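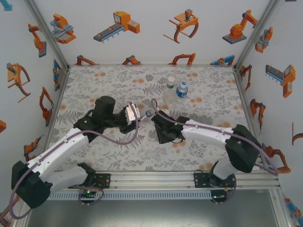
Jovside will begin its separated bottle collection on 18th September, with new bins for clear plastic drink bottles at all 93 of its pickup points in Kwak. The service is called Korden, and it asks residents to sort a bottle into its parts before dropping it off. Bottles that look much alike on a table can need different handling. Of the two water bottles standing toward the back of the fern-print tablecloth, one has a green label band and a white cap, and the other is wrapped in blue. Under Korden, the labels and caps go in one bin and the clear plastic goes in another.

Until now, Jovside has taken whole bottles in a single mixed bin. Staff at the Graver Street depot then pulled the labels by hand, and bottles that came in full or partly full were set aside and emptied at the end of the shift.

"We were spending most of the morning on caps and labels," said Ye-ji Seo, operations manager at Jovside. "It's a quick job at a kitchen sink with one bottle. With a cage full of them it's slow, and the sticky ones hold up everything behind them."

**What residents are asked to do**

- Empty the bottle and give it a short rinse.
- Take off the cap and put it in the small bin.
- Peel or cut off the label and put it in the small bin as well.
- Press the bottle flat and put it in the large bin.

The ring left on the neck after the cap comes off can stay where it is. Bottles do not have to be dry, but they should not have liquid pooled in the bottom. Colored bottles, milk jugs and cooking oil bottles are not part of Korden and should go in the regular household recycling as before.

Labels printed in any language are accepted. Residents who want to check storage directions or nutrition figures should read them before peeling, as wraparound labels tend to tear once they are started. 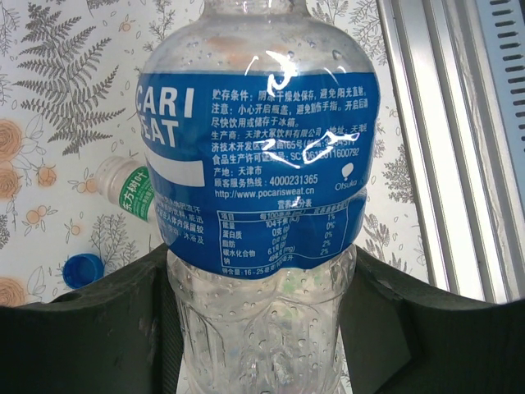 *Pocari Sweat bottle with the cap off and the blue label still on. Droplets remain on the inside of the plastic.*

Jovside ran a trial at three pickup points in July. A total of 563 households signed up, and each was given a printed card to keep near the sink. The first version of the card put the rinse after the label, and several households wrote in to say that wet hands made the label harder to grip but the glue easier to remove. The rinse now comes first.

"I'd been leaving the labels on for years," said Gun-woo Um, who took part in the trial. "The long ones come off fine if you find the seam. The short bands I just cut with scissors."

In-ho Gil, who supervises the depot floor, said the small bins filled more slowly than expected during the trial. They will be emptied every second week, and the large bins will be emptied weekly.

Cards will be delivered with the next service notice. Extra copies can be picked up at the Graver Street depot, where staff can also show residents how to find the seam on a wraparound label. Shops and cafes that want their own pair of bins should apply through the depot – there is no charge for the first pair.

**Press contact:** Hwa-young Chae, Jovside, Graver Street depot, Kwak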